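4.2 What people told us about noise at home

I'll admit I went into the interviews expecting traffic to win by a mile. I grew up four doors from a bus depot, so for me noise meant engines, and I wrote the first version of the questionnaire with that in my head (Sølve Aasen, who read the draft, crossed out most of page two and wrote "you are leading them" in the margin, fair enough). We ended up with 300 households in two neighborhoods, Dresow and Hamada, and 946 diary entries between them, and the thing that came up over and over was the neighbor upstairs.

Footsteps, mostly. Chairs dragged over a hard floor. One man in Hamada wrote down every single time a washing machine hit its spin cycle, all through March, and I could have kissed him, because his diary let us check the sound meter in his hallway against what he said he heard. They matched pretty well in the evening and badly in the morning. My guess is that he was half asleep for a lot of those early ones and just didn't bother to get up and write.

What surprised me more was how little the loudness seemed to matter once people could put a name to the source. A reading of 55 decibels from a known toddler got a shrug! The same reading from a stranger's TV got two angry lines and an underline. I went back and forth on whether to treat this as a separate variable, and in the end I did, as "familiarity," scored from one to 6. It's a rough scale and I'd build it differently now, with the question about names split from the question about whether you've ever been inside the other apartment.

Dresow has older buildings and thinner floors, so I expected more complaints there, and we did get more entries. But they were milder in tone, and people there had usually lived next to each other longer. Whether that's the buildings, the years, or the shared courtyard (everybody brought up the courtyard), I can't separate out with the data we have.
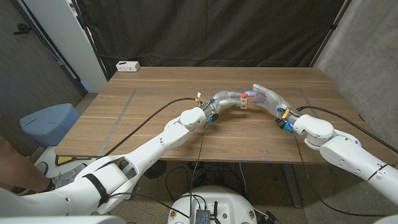
Figure 3. Small wooden block with a red top, at the fingertips.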